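4.2 What crafters keep, and what they say they keep

The second round of interviews dealt with leftovers. Every card maker in the study owned a scrap box, and every one of them described it as under control. Hilde Postma, who coded the transcripts, began marking this claim with a small star and ran out of patience before she ran out of stars.

We asked each of the 100 participants to make one birthday card from new cardstock and one from scraps alone, using the same die-cutting machine and the same owl, fox and mushroom shapes. The log sheets gave us 3501 separate cuts. Of these, 434 were never glued to anything. Participants did not call them waste. They called them "spares," "for later," or, in one case, "the good foxes."

Cards made from scraps took longer, mostly because of the search. Driss Zerouali timed the search and the cutting separately, and for many participants the hunt for a matching green lasted longer than the making of the card. Asked afterward whether buying a fresh sheet would have been easier, most agreed that it would, and then explained why they would not do it. The explanations were long. We have shortened them in Table 2 and apologize to the speakers.

Storage was the other surprise. The Prurum sorting trays we handed out at the start were meant for paper, by color. When we visited again in January, many held buttons, and one held soup packets. Participants who had sewn before they made cards were the strictest sorters of paper and the loosest sorters of fabric — a split we had not planned for and cannot fully explain.

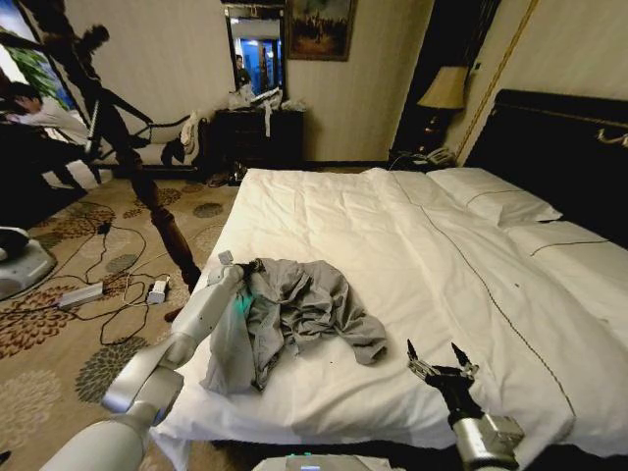
Figure 2. Gray garment on a bed, with the left gripper at its edge.

The sewers' habits also showed in their layouts. They left a wider border around each shape, as if a seam might be needed, and they pinned pieces down before gluing. Floor Nijs suggests that this is plain caution carried over from a craft in which mistakes cost more. Jelle Kuipers thinks they simply own a lot of pins. Our data fit both views equally well, and we return to the matter in Section 5, where the border widths are compared by years of sewing.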